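A **tool tray** is a shallow, open container in which hand tools are kept between uses. It has a flat base and a raised rim, and is usually molded in one piece. The term covers both bench trays, which stay in one place, and carry trays, which are moved with the work.

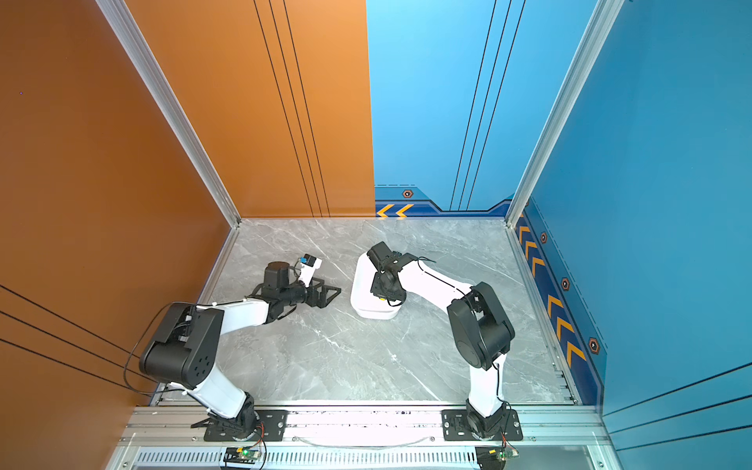

## Form

Rounded corners are common because dust and metal filings collect in square ones. The rim is kept low so that a handle can be gripped from the side. The Moodley bench tray is 289 mm long and 113 mm wide – long enough for most screwdrivers laid flat.

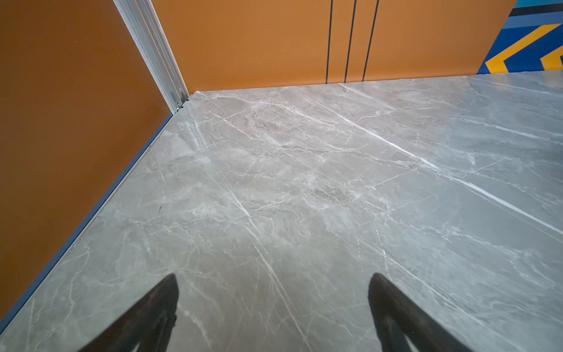

Wall thickness varies little between makers. A heavier base resists sliding on polished or stone-patterned surfaces, and some trays have rubber feet for the same purpose.

## Placement

A tray is normally set with its long side pointing away from the user. A screwdriver in use is laid beside it, parallel to the long side, with the handle nearer the user.

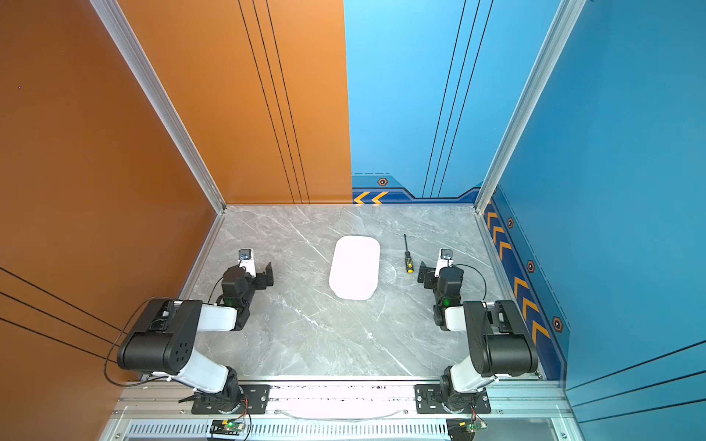
Kirsty Tuhiwai disputes the practice of laying tools alongside, arguing that a tool outside the tray should be counted as not put away.

## Color

Pale trays are preferred for small tools with dark shafts. Handles are often partly yellow, a color that stands out against both gray flooring and white plastic. In a white container with rounded corners, even a small patch of yellow can be picked out from above. Dark trays hide stains better but make black handles hard to find.
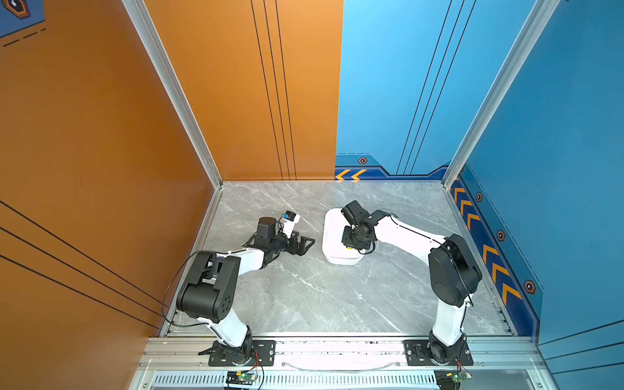 Cleaning is done with the tray empty. Oil is wiped off with a dry cloth before washing, and the inside corners are done last. White plastic containers of the rounded rectangular type can be washed in warm soapy water. Solvents may cloud the surface.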